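Bun week continues! I'm Lumturie, I spend my days steering two robot arms around a white table so that a model can learn to do it without me. Posting as I go, mostly so my mom knows what my job is.

The job on my sheet is "steamer to plate." Buns out of the basket, onto the plate, lid parked on the left. We call this set Bernine. (The folding set was Bodia. I don't want to talk about Bodia.)

Steamer, lid and plate, a few views:

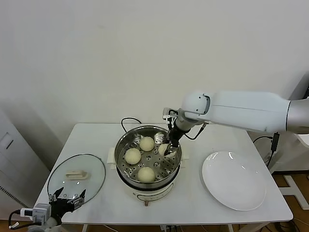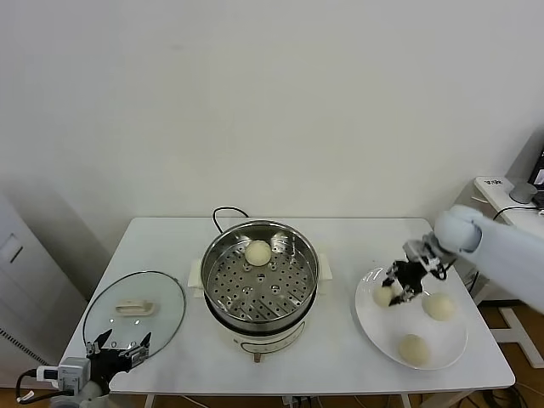
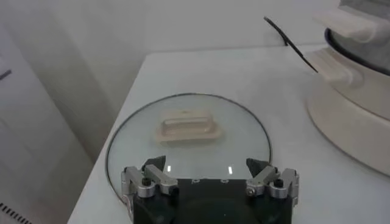
Do you keep the runs where you fumble?

We keep them if I recovered on my own and the bun ended up on the plate. Those are some of the best ones we have, the model has to learn what to do after a bad grab too. If I gave up or somebody had to reach in and help, the run gets a tag and stays out of training.

OK so numbers, a few of you wanted them. The goal for Bernine is 3000 good runs by the end of July. I've got 898 in the bag as of lunch. Another 178 got thrown out, and most of those were my fault in the first two days, when I was squeezing everything like a stress ball.

Buns are sneaky hard, by the way! Pinch too lightly and it slides out, pinch too much and you leave a dent, and then the next run has a dented bun in it. I used to hate that. Now I kind of like having a few ugly ones in the mix, real buns are ugly.

The thing I got yelled at for (nicely) was being too neat. I was setting every bun down in the same spot, same order, back one last. Lovely to watch, terrible to learn from. So now I shuffle: plate a little closer, steamer turned a bit, lid handle pointing some other way.

Also I've learned to slow down right before the grab. If I rush in, the wrist view is just mush for the half second that matters most, and whoever checks the run has to guess what I was doing.

Someone in my replies thinks I must be great at claw machines now. I went to one on my break with four bucks and came home with nothing, so no transfer learning there.

Next up is Rajput, which is cups, and it's a smaller set, 2000 runs. I did a few practice ones this morning and cups are so polite compared to buns. They just stand there.

Back at it at 2 pm. If you've got questions about the boring parts (naming files, resetting the table, my left shoulder) send them over, I read them between runs!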